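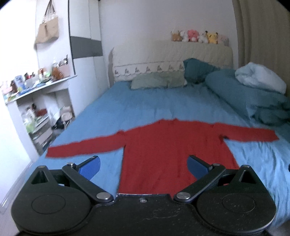

Long-sleeved knit sweater laid flat on a bed, wrist view from the hand-held gripper. Both sleeves out, neck toward the headboard.

Noltum Garment Planner
Keypoint perception and fold planning for two-finger grippers

Overview
Noltum takes a wrist camera stream and returns a garment outline, a set of named keypoints and an ordered list of grasp and place poses. It runs as a single service next to your existing arm controller. It does not drive motors. Motion execution stays with your controller, which reads poses over a local socket or from a shared log.

The planner is meant for ordinary rooms. Bedding, pillows and clutter behind the work surface are treated as background, and no calibration mat is needed.

Perception
Long-sleeved tops use a template of 14 named points, among them the cuffs, armpits, neck corners and hem corners. Each point carries a position, a confidence value and a visibility flag. In the wrist view the gripper body often covers the near hem. Points behind it are marked hidden, and the planner fills them from the visible side edges until a later view confirms them. Hidden points are never used as a first grasp.

Small folds at the shoulder or armpit are reported as local height changes. If one lies across a planned fold line, the planner inserts a flattening stroke before the fold. This can be turned off per garment class.

The gripper mask is stored per tool. Load the supplied mask file or record your own with the mask utility: open and close the fingers through full travel over a plain surface, then save.

Planning
Fold sequences are plain text files. The standard sweater sequence is left sleeve in, right sleeve in, sides to center, hem to neck. Each step lists its grasp points, lift height, path shape and release condition. Steps may be reordered, but a sleeve step must come before any step that covers that sleeve. The loader checks this and rejects the file with a line number.

On soft surfaces such as a mattress, set surface_mode to compliant. Finger approach is then limited by contact force instead of height. The default force limit suits knits; woven sheets under the garment may be picked up with it if the limit is raised.

Tooling
Pelletti is the replay and labeling viewer included with every license. It opens logs from hand-held grippers and arm-mounted grippers in the same format, steps through them by image, and lets you drag keypoints to correct them – corrections are saved as a separate layer and the original log is left alone.

Specifications
Perception latency: 54 ms per image
Full replan: 116 ms
Garment templates supplied: 72
Log format: Gebreyes 2, read and write
Interfaces: C++, Python, local socket
Tool types: parallel and angular two-finger

Known limits
Dark garments on dark bedding need a second view. Open-front cardigans use a separate template and should not be run as sweaters. Strong window light in the upper part of the view can lower exposure on the garment; lock exposure on the work area before recording.

Ordering
Part 141-S: single-station license, with Pelletti
Part 141-M: multi-station license, with Pelletti and mask utility source
Maintained by Stoston. Technical contact: Lensa Lencho, planning software. The next template update is due in July and is free to current license holders.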